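Old office PCs get a second go at the Hirnerau repair room

18 July 2024

I went down to the repair room in Hirnerau this week thinking I'd stay ten minutes, and I came home two hours later with dusty knees and a head full of processor talk. If you've wondered where the old computers from the Arkden offices ended up, well, a good pile of them are here, and they're being taken apart and sorted right now!

Kerstin Harms runs the bench, and she had me looking at processors before I'd put my bag down. The chips that come out of the old machines don't go in a drawer anymore. They stand on edge in a gray plastic tray with little slots and compartments, so you can pick one up by the sides and leave the contacts alone (I was told about the contacts more than once). A bit of scuffing on the metal top is fine, Kerstin says - it's the other side she worries about. 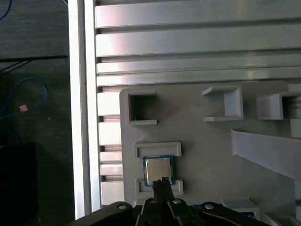

A desktop processor in the gray parts tray.

The project has taken in 86 desktops so far, and the plan is to get as many as possible running again for families in town. Whatever can't be saved gets picked over for parts. Roya Ansari keeps the list, and her mother Banafsheh makes the tea, which was very good and came with date cookies. I had four.

Then there are the boards. I'd never really looked inside one of these cases before, and I could have stood there all afternoon. Higinio Trujillo showed me how the processor sits in its metal frame, with a bent lever along the side that holds it down, and the round holes for the cooler spaced out beyond that. He likes to leave the board in its case while he checks the processor and only lifts it out if something is wrong. Cleaning off the old thermal paste is his least favorite job, so naturally that's the one he offered me.

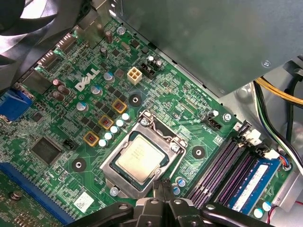 A Dell motherboard in its open case, with the processor in the socket.

Money is tight, as ever. The group has raised $1,020 toward memory and new drives, and Nighat Usmani is hoping a bake sale will bring in the rest before the end of July. They could also use small screwdrivers, power cords and any desktop you have sitting in a closet - no laptops for now, please, the shelf is full.

The first 3 finished computers go out next week. Drop-off is at the side door, and if it's locked, knock hard, as the fan in there is loud.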